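Andstead Wood: ground flora and path inspection
Inspected by: Bianca Lazăr
Date: May 17, 2026
Compartments covered: 2 and 3
Previous inspection: February
Key: S satisfactory, A action needed, N not inspected

1. Entrance and paths

1.1 Pernon gate, latch and hinges: S
Hinges greased in February. Latch closes under its own weight.

1.2 Main ride surface: A
Rutted below the bend. Walkers are stepping round the wet section and widening the path into the wood anemone. Lay brash on the trodden verge and top up the ride with stone from the Cengate heap.

1.3 Boardwalk, compartment 3: A
Two treads soft at the north end. Replace both. Netting sound elsewhere.

1.4 Waymarkers: S
Post 617 has been reset and is upright.

2. Trees over paths

2.1 Ash with dieback: A
One stem beside the Lungu bank has lost most of its crown and leans over the path. Fell to a high stump outside the nesting season unless it moves. Path closed with tape until the tree officer has seen it.

2.2 Hung-up branches: S
None found over the ride. One in compartment 2 is well away from any path and can stay.

2.3 Coppice stools, last cut: A
Regrowth browsed on the east side. The deer fence has been lifted at the bottom wire. Peg down and recheck.

3. Ground flora

3.1 Bluebell: S
Going over. No sign of digging. Spanish bluebell hybrids still present by the Pernon gate; lift bulbs once the leaves have died back and do not compost them.

3.2 Wood anemone: S
Flowering finished, leaves yellowing. Extent unchanged apart from the loss noted at 1.2.

3.3 Ramsons: S
In full flower along the stream. Check for lords-and-ladies among the leaves before any foraging walk is agreed.

3.4 Early purple orchid: N
Fixed plot not reached because of the closure at 2.1. 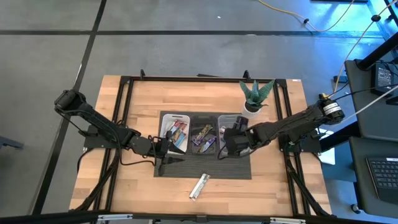

3.5 Canopy shade, compartment 2: A
Hazel has closed over the old glade and primroses are sparse beneath it. Recut in winter, leaving the standards.

4. Invasive plants

4.1 Himalayan balsam: A
Seedlings on the stream bank below the boardwalk. Pull before flowering and walk the next 100 metres downstream on the same visit.

4.2 Cherry laurel: S
Treated stumps dead. No regrowth.

4.3 Garden waste: A
Grass clippings tipped over the Cengate boundary again. Remove, and check for variegated yellow archangel.

Carried forward: 2.1, 3.4, 4.1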